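Sprechnotizen: Besuch beim Tag der offenen Tür, Indbridge

Folie 1 — Einstieg
Eingeladen hatte Pikenden, Thema: Greifen im Haushalt. In der Einladung stand »alltagstauglich«. Wort kurz stehen lassen, später darauf zurückkommen.
Snacktüten vom runden Tisch. Knisterfolie ist schwierig, das gebe ich zu. Der Griff sitzt an der Tüte mit der Garnele.
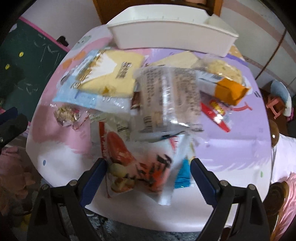

Folie 2 — Was mich nicht überzeugt
Laut Handzettel 844 Griffe, davon 62 mit Folienverpackung. Wie viele gingen daneben? Auf Nachfrage: »wird ausgewertet«. Lundix nennt solche Zahlen wenigstens.
Vor dem nächsten Bild Pause machen. Auf die weiße Packung vor den offenen Fingern zeigen — und fragen, wer im Saal darauf wetten würde.
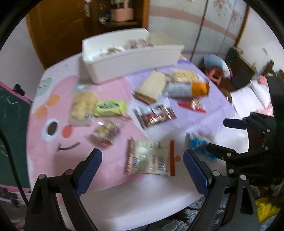
Offene Greiffinger über dem Snacktisch, hinten die weiße Box mit Päckchen

Folie 3 — Offene Fragen
Andere Tische, anderes Licht, zerdrückte Kekse? Annan hat rund 200 Versuche pro Gegenstand verlangt, das halte ich für vernünftig.
Falls Zeit: Kosten. Sonst direkt zur Diskussion.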